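Textiles and Everyday Care — week 4 notes
Fibres, water, drying

Bring the Tasow handout on Wednesday, we'll use the table on the back. If you lost it, copy from someone.

Recap from last week: cotton and linen = plant, wool and silk = animal, polyester and nylon = made from oil. Viscose is the awkward one. Starts as wood pulp, gets dissolved and spun again. Counts as man-made but behaves more like cotton, and gets weak when wet. Comes up every year, people put it under synthetics and lose the mark.

Why things crease
Cotton fibres are held in place by weak bonds. Water gets in, bonds let go, fibres move, then it dries and they set wherever they happen to be. So a shirt left in a heap dries in the shape of the heap. Ironing is the same thing on purpose — heat, bit of steam, flat surface. Polyester takes up hardly any water so creases less, but too hot an iron will set a crease in for good.

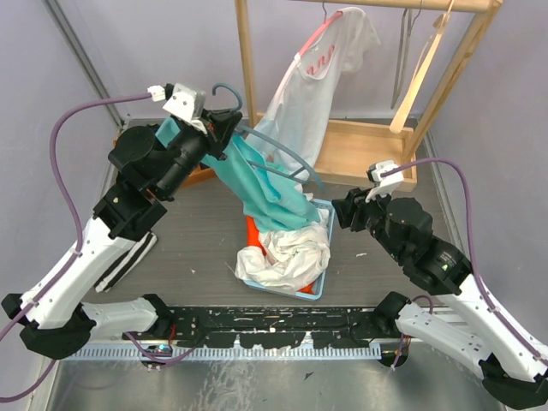 Wool is different again. Scales on the fibre, catch on each other when rubbed warm and wet, and then you have felt. Not reversible. Cool water, no wringing, dry flat. Knitted wool on a line stretches under its own weight, see the Flevham samples (the long one was the same size as the other to begin with).

Shrinkage test
Cut a square, mark 200 mm each way with thread, not pen, pen washes out. Wash, dry, measure again. Loss of 10 mm = 5 per cent. Do warp and weft seperately, warp nearly always shrinks more. Three readings per direction, take the mean. Leave the sample 20 minutes in the room before the second measurment.

Dyes, quickly
Direct dyes — easy, cheap, bleed. Reactive dyes — bond to the fibre, stay put. Vat dyes — indigo etc, go on in one form and turn insoluble in air. Rub test with white cloth, dry then damp, about 15 strokes each. Grey scale is in the drawer.

Reading: Oláh, the chapter on moisture, skip the bit on looms. Irkadthorpe mill leaflet if you want the local history, not examined.

For next time: finish the shrinkage table, one paragraph on why linen feels cool. Own words please.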